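Household Guidance: Preparing Laundry for the Barkier Folding Service

The Barkier folding service is offered by Nimari to households and small guest houses. Items are folded with paired grippers, and the monthly plan covers up to 211 pieces. The advice that follows applies to towels, flannels and plain garments.

Choose a broad, flat surface. A made bed is suitable, provided that the cover is of one colour and contrasts with the items to be folded. Slight creases in the cover do no harm, but thick quilts should be removed, as the jaws may catch loose padding. Keep the area within reach of both grippers clear.

Lay each piece flat before it is taken up. The jaws should hold the cloth at opposite sides, with the fabric level between them. Press lightly – a firm grip leaves marks on soft towelling. 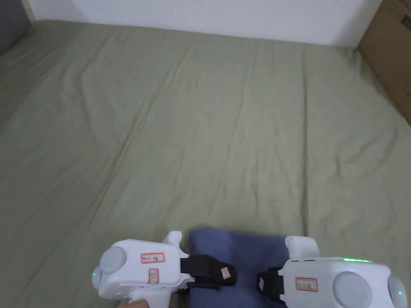
Folded blue cloth held between the two grippers on a green sheet.

Smooth the cloth outwards after every fold. Towels should be folded no more than 3 times, and thick bath sheets no more than 2. Items with zips, hooks or beading are not accepted under the plan and should be folded by hand.

Wipe the jaw pads with a dry cloth at the end of each session. Detergent residue makes them slip, particularly on smooth cotton. Pads are replaced free of charge after 675 folds.

Requests to change a plan should be sent to Christos Fragkou at the Fandholm office. Questions on fabric care are answered by Rostyslav Tkachuk.

Page reviewed 2026-08-17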